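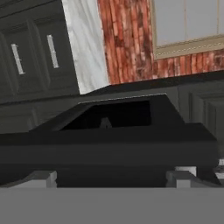 # Chapter 4: Gift Vouchers

A gift voucher is a loan. The customer hands over money now, the restaurant hands over a piece of card, and dinner happens at some later date, usually a Saturday when every table is already taken. Most owners prefer to think of vouchers as sales. Their accountants spend a good part of each January talking them out of it.

Take Lutesa, a seaside hotel with a dining room and a spa of modest ambition. It sold a great many vouchers in December, admired the bank balance, and bought new garden furniture. In February the vouchers came back, attached to hungry people. The kitchen was as busy as it had been all winter and the till took almost nothing. The garden furniture was under a tarpaulin.

Nothing had gone wrong. Lutesa had been paid early and had spent early, and the meals still had to be cooked. Much of this chapter is about keeping those two moments apart in your head and, more usefully, in your books. 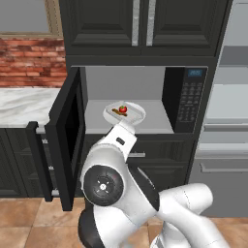
## What you will learn

By the end of the chapter you should be able to:

- record a voucher when it is sold and again when it is used
- choose between a cash value and a fixed treat, such as afternoon tea for 2
- write an expiry date that a reasonable guest will not want to argue about
- deal with the leftover when a £15 voucher meets a £10 lunch

The last of these causes more bad temper at the till than the rest put together. Have a rule, print it on the voucher, and make sure the Tuesday staff have heard of it too.
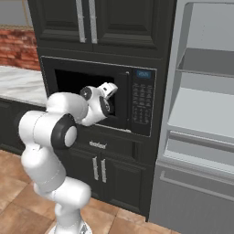
*Figure 4.1 Robotic arm at a built-in microwave, tall dark kitchen cabinet.*

## Before you start

You will need the terms "liability" and "revenue" from the previous chapter. If they have slipped away, go back and fetch them.

Then find a voucher of your own. There is probably one in a kitchen drawer, under the batteries. Read the small print and note down:

1. what it can be spent on
2. when it runs out
3. who keeps the money if you forget

Keep your notes by you. We shall use them in the first exercise, where the Nokico café tries to turn away a voucher it sold itself.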